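Questions about storing your kitchen things

This page was last updated on November 28, 2023. We use cookies to remember your settings. Accept / Manage

We get many letters at Monis about small kitchens. Leif Lie from our shop in Zakedville has collected the answers.

Can I store plates on their edge?
Yes, if they have a holder which supports them at the bottom. It is easier to take one plate when it does not lie under five others. Very heavy plates are better kept flat.

How many mugs can I hang on a mug tree?
Please use all sides. If you hang only on one side, a light stand can fall. Our biggest customer, a guest house in Florkstead, has 16 mugs on three stands and is satisfied.

Where should the mug tree stand?
Put it in front, where the hand reaches first. Taller or heavier things, like a deep pot with its lid, can stand behind it. 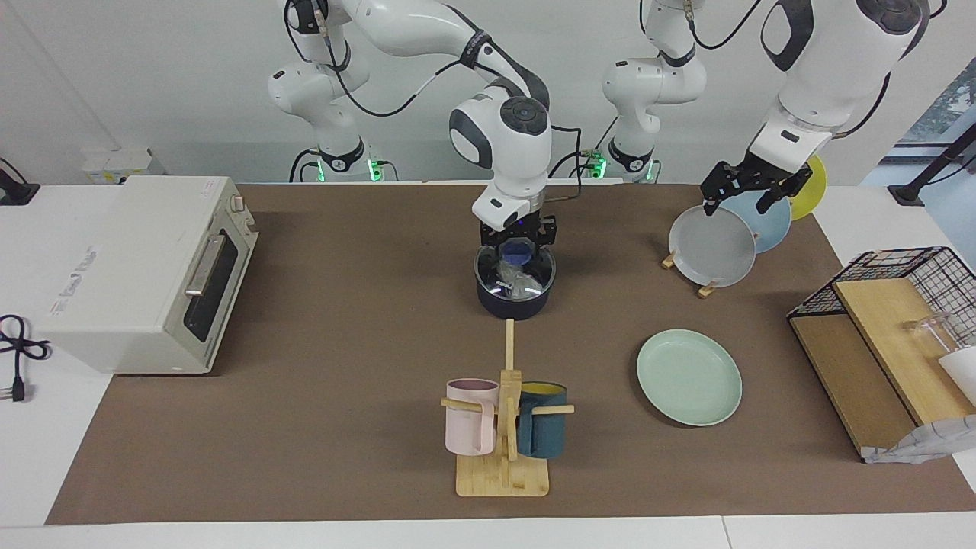
Leave also some free space next to the toaster oven, so that the door can open fully and the warm air can go out. I keep 12 centimeters on each side at home.

May I keep the lid on the pot?
Yes, but dry both parts well before. A closed wet pot gets a smell after some days.

Do different colors of plates cost more?
No. The price is the same for every color, and you can mix them in one order of 6 plates.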